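Hallico Open Day Working Group
Minutes of meeting held 14/05/2020

Present: Tuấn Mạch (chair), Humaira Paracha (minutes), representatives of Havell and Quan
Apologies: Sturkex

1. Minutes of the last meeting
Agreed with one correction: the invitation list stands at 433 names. It had been given as 91, the number of replies so far.

2. Demonstration programme
Tuấn reported on the kitchen demonstration. The two-arm robot will work at the counter and sort tableware between the two runs of worktop. Each showing will last 8 minutes, with a short break for resetting. Havell asked whether visitors could choose the item to be picked up. Tuấn said he would prefer a fixed order in the morning and would consider requests after lunch.

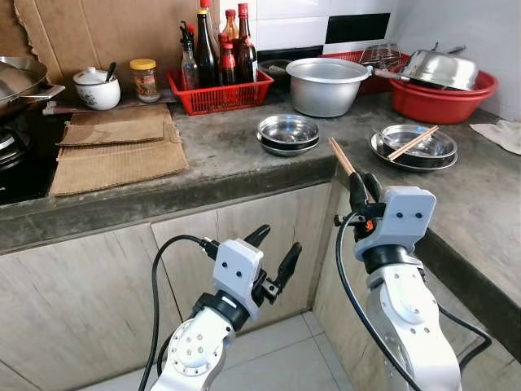

Humaira raised the question of what visitors will be told during each showing. The Quan representative felt the draft talk spent too long on software and not enough on the job being done. It was agreed to start with the grip, as a single chopstick held in the black fingers is something visitors of any age can follow, and to mention the stacked steel bowls after that. The talk is to be cut to one page. Humaira will redraft it and send it round.

3. Safety and access
A rope barrier will be placed 2 metres from the arms. Havell will supply the posts. One trained operator must be at the stop button throughout. Wheelchair users will be given the front places.

4. Costs
Printing quote from Sturkex accepted. The catering quote is still awaited and Tuấn will chase it.

5. Any other business
Quan asked if the demonstration could be repeated for schools in October. Left to the next meeting.

Actions
Humaira: redraft talk
Tuấn: catering quote, running order
Havell: barrier posts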